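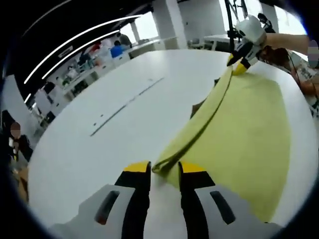
A yellow-green towel being folded on the big white table.

About Dravico

Dravico is a folding and laundry finishing service. We take in clean washing from homes, guest houses and small gyms, fold it by type and send it back ready for the cupboard. Shamim Bangash set up the business in April with one table and a borrowed van. We now fold for 103 households and two guest houses, Lesau and Hashmi.

What we fold

Towels make up most of the work. We also take T-shirts, pillowcases, tea towels and sheets up to king size. We do not take duvets, curtains or anything that needs ironing first. For ironing we pass customers on to Jumitz, who collect from the same address.

Large towels are folded by two people, one at each end. T-shirts are laid flat on the table and the sleeves straightened before the body is folded over. If you like yours done another way, put a note in the bag and we will keep it with your order. 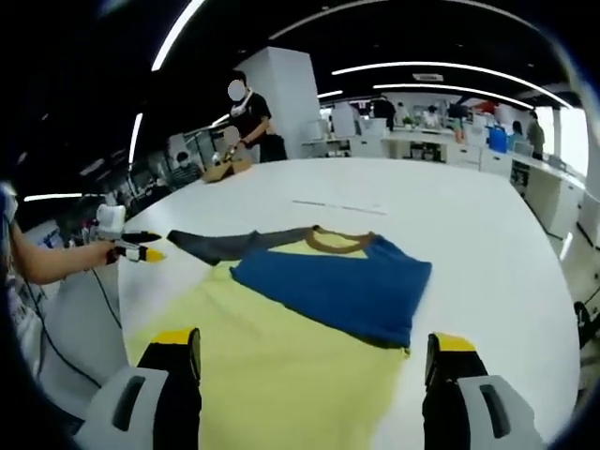
A T-shirt with a brown ribbed collar, part folded.

How your order is kept together

Every bag gets a numbered tag when it arrives, and one bag is opened at a time. Folded pieces are stacked on the table until the bag is empty, then checked against the list. Dark and light items go in the same stack unless you ask us to split them.
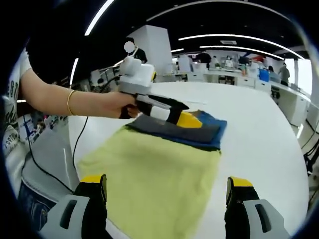
Stacks are wrapped in paper and tied with tape. Please return the tape if you can. Odd socks are kept for a month in case the other one turns up in your next bag.

Prices and collection

We charge by the bag. Collection is free within the town and can be booked by phone or at the front desk, Unit 466. Bags handed in before noon are ready the next working day.

Page updated 2019-11-29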